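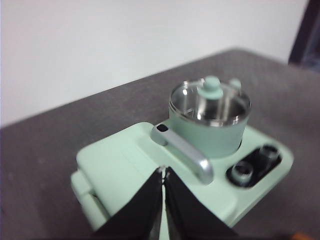

The little green one: two months with the Semaan compact

By Jyoti Dubey
6/8/19

1863 shares | 8 comments

I had no plan to buy another small appliance. My counter already has a toaster, a kettle and a bread bin fighting for the same outlet, and I told my sister in November that the next thing through the door would have to push something else out. Then I saw the Semaan in mint green and, well, the bread bin lives on top of the fridge now.

Let me start with the looks, seeing as that's what got me. It's pale mint pretty much all over, with a matte finish and soft rounded corners, and it has that slightly old-fashioned air I love in a kitchen. I was worried the color would be louder than it looked online (I've been burned by "sage" before!) but it's gentle, and it looks great against a white wall. The silver handle and the shiny rim on the pot dress it up just enough. Even the lid knob is green, a rounded little cap on a wider collar, and it's so easy to grab that I've started resenting the lids on all my other pots.

My favorite part is the clear section around the top of the pot. The bottom half is solid green and the upper half is see-through, and I thought it would be a gimmick. I check it constantly. I never used to know where I was with my old Skurka, which was closed up like a safe, and I'd keep lifting the lid and letting everything out. With this one I can just glance over from the sink.

The metal handle runs down at a slant and ends in a nice thick grip. I have small hands and some stiffness in my right thumb, and it's comfortable for me. My neighbor Tamer Awad, who has hands like oven mitts, tried it too and said the same, so I think they've got the size right.

Now the grumbles. The body is wider than "compact" suggests, and there's a block that sticks out on the left side, so measure before you buy. I had mine pushed up against the backsplash corner for a week and kept knocking that side on the bread bin, back when the bread bin was still down there. The seams on that block collect crumbs as well. A dry pastry brush gets them out, but it's one more thing to remember. The clear part shows every fingerprint and I wipe it down most evenings. And the instruction booklet is two pages of tiny type, one of them taken up by the warranty.

I also looked at the Biltitz, which is cheaper and comes in black or white. It's perfectly decent, my cousin has one, but the lid knob is flat and slippery and I just didn't warm to it. If you want something to tuck away in a cupboard, go for that. The Semaan wants to stay out where people can see it - mine has been on the counter since the day I unpacked it and I still get a bit pleased when I walk in.

Would I buy it again? Yes, in the same color. I'd clear around 2 inches more space for it first.

Filed by Jyoti for Putamness Kitchen Notes

1713 people found this review helpful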